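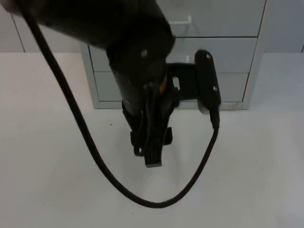
Safety walk for the Zilia reading night, Skesier Hall, Tivbridge. Done in the afternoon before doors, with comments by Iwona Sadowski, who was told this would take 40 minutes. Poetry is considered a low-risk activity by people who have never watched a poet adjust a microphone stand. Start with anything that has a joint in it and look for the fasteners before you put weight on the thing. Bright screws on dark equipment make this easy, like the round silver one on the black housing in the photo, and if every stand in the building were so obliging I'd have been home by four. Ours are painted over. Use a flashlight.

ENTRANCE AND LOBBY

Front doors open fully, both leaves. OK.
Mat lies flat. Not OK. It has had a curl in the left corner since February. Taped down for tonight, please replace.
Ramp clear. OK after I moved the sandwich board that says "Ramp this way."
Book table leaves room for a wheelchair to pass. OK. Will stop being OK when the anthologies come out of their boxes, so look again at half past six.

MAIN ROOM

Chairs match the posted seating plan. Not OK. Plan shows a center aisle, room did not. Two rows pulled apart.
Rear exit unlocked and unblocked. Unlocked. Blocked by a harp. Harp's owner found and spoken to.
Exit signs lit. OK, all of them.
Candles. The program says "by candlelight." The hall rules say no open flame. Battery candles it is, and the haiku will have to cope.
Fire extinguisher by the kitchen hatch: tag in date, pin in place. OK.

STAGE

Riser sections clamped. One clamp missing on the Bundgaard riser, stage left. Section taken out of use. The stage is now smaller and the multi-voice piece will be cozy.
White tape on front edge. Worn off in the middle, exactly where everybody stands. Redone.
Steps have a handrail. One side only. Readers to be told which side.
Cables covered or taped across walkways. OK on the second look.
Lectern stable. It rocks. Folded cardboard does not count as a repair, so I removed the cardboard and it rocks more. Swapped with the one from the upstairs classroom.
Lamp on lectern: cord undamaged, bulb within the rating on the label. OK.

BACKSTAGE AND STORAGE

Drawers and cabinet doors shut before the lights go down. OK now. Two of ours were open at shin height.
Nothing stacked above head height. Not OK. Costume trunks from the dance evening are on top of the wardrobe. Brought down with help.
First aid kit stocked. Bandages yes, gloves yes, scissors gone again.

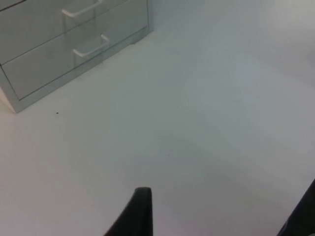 Low metal drawer cabinet, pale gray, with a bar pull on the upper drawer.

Sharp things from the bookbinding workshop put away. OK.
Kettle unplugged when the room is empty. It was on. There was no one near it.
Green room door opens from the inside without a key. OK. Tested with someone else standing outside, as I have learned to do.

SOUND

Speakers on stands: legs fully spread, sandbag on each. One sandbag short.
Extension cords plugged into the wall, never into each other. There was a chain of three. Now there isn't.
Monitor volume tested with a real poem at real volume. Tiruwork Tilahun read the Amharic piece and the back row heard every word, so please leave the dial alone.

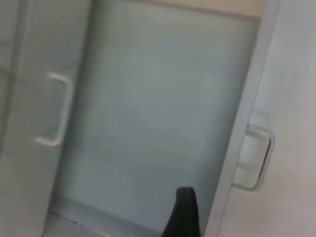 Who decides whether the reading goes ahead if an item is marked Not OK?

The house manager on duty decides, after talking to whoever did the walk. A blocked exit or a loose riser has to be fixed before doors open. Anything else can be noted and dealt with that week.

AFTER THE READING

Battery candles collected and switched off.
Harp leaves by the door it came in.
Sheet signed and put in the binder at the box office.

Signed: I. Sadowski. Time taken: see above, then double it.

Comments

Tiruwork Tilahun
I would like it recorded that the upstairs lectern is too tall for me and I read around the side of it like a neighbor over a fence. Otherwise a good night. Thank you for the cord work.

backrow_reader
Can we get the aisle every time? First time I've made it to the restroom during the open mic without apologizing to seven people.

harpist, Tivbridge
I was told to leave it there.

Iwona Sadowski
By whom?

marguerite
Scissors are in the box office, second mug from the left. Sorry. Will bring them back.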